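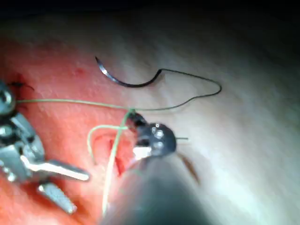 Trisbridge Stitches

Hi, and welcome! Trisbridge is my collection of simple interrupted sutures on raw tissue: rows of short, separately tied stitches closing one straight incision, with notes on how each one turned out. I started it because most of the suture material I could find showed a lovely finished row and skipped all the fiddly parts in between, like where the needle gets parked, what happens to the tails, and how a row looks when it's only half done (which is most of the time, let's be real).

What's in it

300 stitches, spread over a lot of rows. A full row is five stitches, but plenty of rows stop early and I kept those too. Every row gets its own folder with pictures, a plain text file of notes, and a score sheet. If you only want complete rows, look for the word "full" at the top of the notes file.

The folders are numbered in the order I got around to sorting them, so please don't read anything into the numbers. Row 16 is a good one to start with if you want to see what a normal set of notes looks like, typos and all.

The tissue

It all comes from the same butcher in Solville, and I keep it in the fridge until I need it. I like a piece with a pale, smooth side next to a redder, softer side, and I try to run the incision near where the two meet. The two sides feel so different! The pale side is tougher and takes a bit of persuading, while the red side gives right away and will tear if you pull up too fast. If you're going to compare stitches, compare ones from the same piece first. I got myself into a real muddle early on by mixing pieces together.

Moisture matters too. Pieces that sit out start to get tacky on top, and then loose thread sticks wherever it lands. I note it under "surface" whenever it was bad enough to bother me.

Needle and thread

The needle is curved, and I want it to follow its own curve through both edges. Whenever I've tried to shove it straight across I've ended up with a big ugly bite on one side. Between passes it gets put down on the tissue, away from the incision if there's space.

A note on thread color, which has tripped up a couple of people writing in: don't use it to sort anything. The same thread can read as olive in one picture and nearly cream in another depending on the light. Go by the "thread" line in the notes.
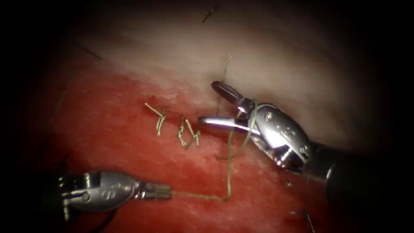 Tails are the other thing I get asked about. I don't trim them to a set length, and I've decided to stop feeling guilty about it. Long tails are easier to find later, short ones keep the row tidy, and a mix of the two is what you'll mostly get from me. A tail lying across the neighboring knot goes down as "crossed" on the sheet. It doesn't lose points.

How I score

I use the Antoniuk sheet, my own one-pager, with eight lines per stitch. It asks about bite size on each side, depth, spacing from the last stitch, whether the edges meet, whether the knot sits off the incision, how tight it is, the tails, and any tearing. Each line is yes, no or can't tell. Please use "can't tell" generously! Depth in particular is very hard to judge from a picture, and I'd much rather have a blank than a brave guess.

Spacing is judged by eye against the rest of the row. My gaps are uneven and I know it. The first and second stitches tend to end up farther apart than the second and third, no idea why.

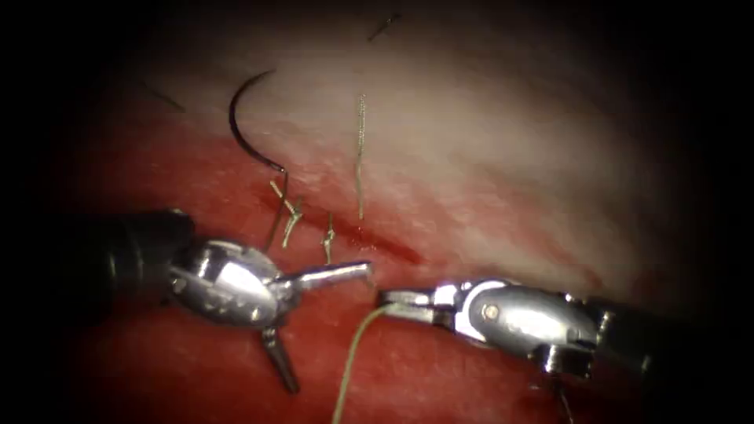

Stray bits

Little fibers and snipped ends land on the tissue all the time. I leave them alone unless one is right on the incision. When you're counting stitches, check that each piece of thread goes into the tissue before you count it, and leave out any strand still running to the needle. That one's unfinished.

Opening the files

Any text editor will do for the notes. The score sheets are saved as Zemix tables, and Zemix will export them to plain CSV from its File menu. Old sheets have the "tearing" line at the top instead of the bottom. I moved it in March and haven't gone back to fix the earlier ones.

Still to do

More full rows, mostly. I'd also like a decent set of stitches that were placed badly and then removed, with the holes left behind. Rows 5 and 8 have a few, but the notes on those are thin and need another pass from me.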